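Fri 1 December

**Minau library's repair night is moving, and yes, you can still bring your toaster**

If you've been to the monthly repair night in the basement of the Minau library, you know the drill by now. You carry your broken lamp down the back stairs, you take a paper ticket, and you wait on a folding chair next to somebody holding a vacuum cleaner in their lap like a cat. I've gone most months, and I've come home with a working clock radio, a zipper that closes, and one hair dryer that really was beyond saving.

Well, the basement is done. The library needs it back for book storage while the upstairs shelves get replaced, and starting this month repair night moves across the street to the old Fortin furniture store. That's the long brick building with the green awning, the one that sat dark after the store closed. If you grew up here, you probably bounced on a mattress in there while your parents argued over a sofa (I know I did, and I was asked to stop).

The move has been talked about since September, when the library put up a sign-up sheet asking what people wanted from a new space. They got 444 replies, a lot more than I'd have guessed for a sheet taped next to the water fountain. The top request was more outlets. The next was better light, and after that came a long tail of things like "coffee" and "chairs that don't pinch." I wrote in "somewhere to set stuff down," so I'm taking some credit here.

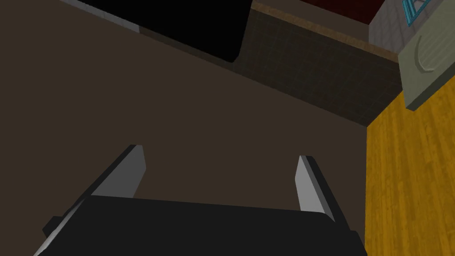

The rent is being covered through the spring by a grant of $400 a month from the Primer fund, the same pot of money that paid for the new bus shelter benches. It isn't huge, and the library told me it only just covers heat and power on top of the reduced rent. After spring, they'll have to ask again or find it somewhere else. There will be a jar by the entrance. I'd put a few bucks in it if you can -- a new toaster costs a lot more than that, and the old one probably only needs the crumbs shaken out and a spring bent back.

I asked at the front desk what gets brought in the most, figuring it'd be phones. Nope! Lamps, by a mile. Most of them need a new plug or a new switch, and the fix takes less time than the wait. After lamps it's sewing jobs, then small kitchen stuff, then toys. Phones are way down the list, partly because so many of them are glued shut and partly because people just trade them in.

There's one rule change worth knowing before you haul anything over. Each person can now bring three items a night, up from one. I'm thrilled about this, because I have a box in my closet marked "later" and it's getting heavy. The items still have to be things you can carry in by yourself, so no washing machines and no riding mowers. Microwaves are still off the list too. They hold a charge even when they're unplugged, and the library doesn't want anybody opening one up at a public event.

The parts shelf is coming along as well. Villusix, the hardware shop on the corner by the post office, is donating its odds and ends: open packs of fuses, short lengths of lamp cord, returned switches that work fine but can't be sold as new. If the part you need is on the shelf, you get it free. If it isn't, they'll write down the size for you and you can walk over and buy it the next day. I've done this the other way around, buying first and measuring second, and I own a small collection of the wrong fuses to prove it.

Sewing moves too, and it gets its own corner. In the basement the sewing folks had to share a power strip with the soldering folks, and the lights dimmed whenever somebody hit the pedal. They're asking for thread in dark colors, especially navy and black, and for any machine needles you've got lying around unopened. They have all the pink thread they could ever want, so please hold on to yours.

A few people have told me they'll miss the basement, and I get it. It was warm, it was right under the kids' section, and you could hear story time coming through the ceiling while you waited. But the stairs were rough on anybody with a bad knee, and I once watched a man carry a floor fan down, find out he'd missed the cutoff, and carry it right back up. The Fortin building is all on one level with parking behind it, so that's one problem gone.

Parking, by the way, is free after five in the back lot, but don't use the spaces along the bakery fence. The bakery loads its van there in the evening, and they will come find you.
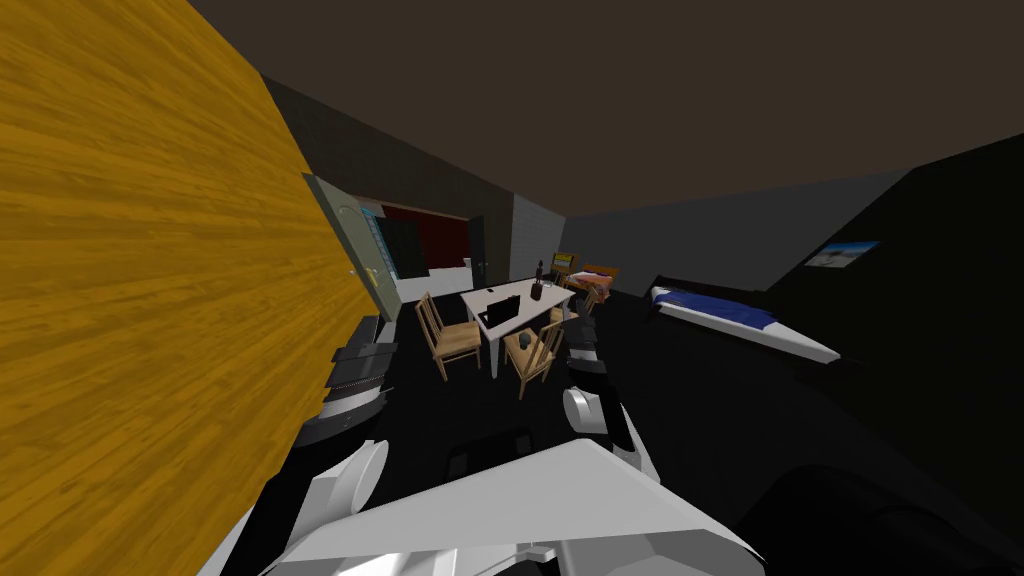
## If you're planning to go

- Doors open at 6 p.m. on the second Tuesday of the month, same as before.
- Tickets stop at 8, even if the line looks short.
- Bring the cord, the charger, the battery or whatever else your thing needs to run.
- Clean it first if it's a kitchen item. Please!
- Kids are welcome, and there's a take-apart bin with old keyboards and screwdrivers to keep them busy.
- If you'd like to help fix things, ask at the library's front desk for the form. You don't need to be an expert, and they're short on people who can do bikes.

I'll be there with my box. First up is a desk fan that only spins if you give it a push -- second is a music box my aunt gave me, and I haven't picked the third one yet.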